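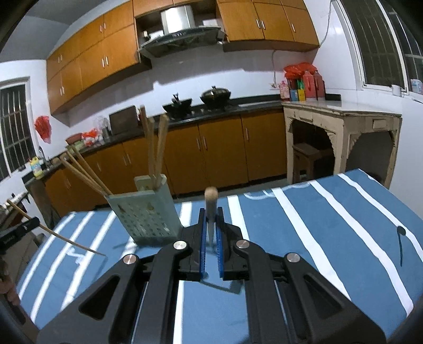
Report on a Visit to the Ollerine Percussion Works, Pranitz

In April, members of the Keturby Conservatory percussion department visited the Ollerine works at Pranitz, where the company makes orchestral cymbals, snare drums and a small line of concert bass drums. The visit was arranged by Fumiko Sakamoto, head of percussion, and was attended by Sota Onishi and Bezawit Hadgu of the teaching staff together with students in their final year. The department is replacing part of its instrument stock, and the purpose of the visit was to hear the current range under working conditions before an order is placed.

Arrival and safety briefing

The group was received at 9:30 by Maëlys Guillot, production manager. Hearing protection was issued at the gate and was required in all areas except the listening room and the canteen. Photography was not permitted in the hammering shop.

The casting room

Ollerine casts its own bronze. The metal is melted in small batches and poured into shallow round molds, and each casting is then rolled several times, with reheating between passes. The group watched one batch from the pour to the first pass through the rolls. Ms. Guillot explained that castings with visible faults return to the melt and that no attempt is made to repair them.

Hammering and lathing

Cymbals are shaped first by machine and then by hand. The machine sets the general curve. The hand work is done by a team under Itsuki Chiba, who has been with the company since it occupied its former building on the Frerichs road. Mr. Chiba demonstrated the correction of a cymbal whose edge did not sit level, working from the bell outward and checking the profile against a flat steel plate. Students asked how he decides when to stop. He replied that he stops earlier than he did as a young man.

Lathing takes place in a separate room. The cutting tool is held by hand against the turning cymbal, and the depth of the grooves affects both weight and response. Heavier models leave the lathe after a single pass on each side. After lathing, the cymbals rest on racks before the final test, as the sound is said to settle during this period. Mr. Onishi asked whether the company had measured the change. It has not done so, although a study is under discussion.

Drum assembly

The drum shop occupies the upper floor. Shells are made of steam-bent maple or of layered birch, and both kinds were on the benches during the visit. The company fits 100 snare drums in a normal month. Ms. Hadgu paid particular attention to the strainers, which have been a source of repeated trouble on the department's present drums. The current design uses a longer lever and a metal guide, and it operated smoothly on each drum she tried. Replacement parts are kept for all models made in Pranitz, including those no longer in the catalog.

Listening session

The afternoon was given to the listening room, a plain space with curtains that can be drawn along two walls. The group compared pairs of orchestral cymbals, first with the curtains open and then with them closed. The lighter pairs spoke quickly at low volume and were preferred for chamber use. The medium pairs gave a fuller crash but required more care at soft dynamics, and several students had difficulty avoiding an air lock. One suspended cymbal, catalog number 176, was well liked with soft mallets and rather less so with sticks, where the bell tone was considered too prominent.

The bass drum made a less favorable impression. The tone was deep and even, but the stand creaked whenever the drum was tilted. Ms. Guillot noted the complaint and stated that a revised stand would be available before the autumn term.

Terms and delivery

Ollerine offers schools a trial period on cymbals, with return carriage paid by the school. Drums are built to order and are not covered by the trial. Delivery to Keturby would be made in the company's own van. Matched pairs are sold only as pairs, and a damaged cymbal can be rematched at the works if its partner is sent with it.

Recommendations

The department proposes to request 2 medium pairs and one light pair on trial, together with the suspended cymbal named above. It further proposes to order maple snare drums to replace those now in practice rooms B and C. A decision on the bass drum should wait until the new stand has been examined.

The department thanks Ms. Guillot, Mr. Chiba and their colleagues for their time. Students who attended are reminded to return their signed visit forms to Ms. Hadgu by the end of the month.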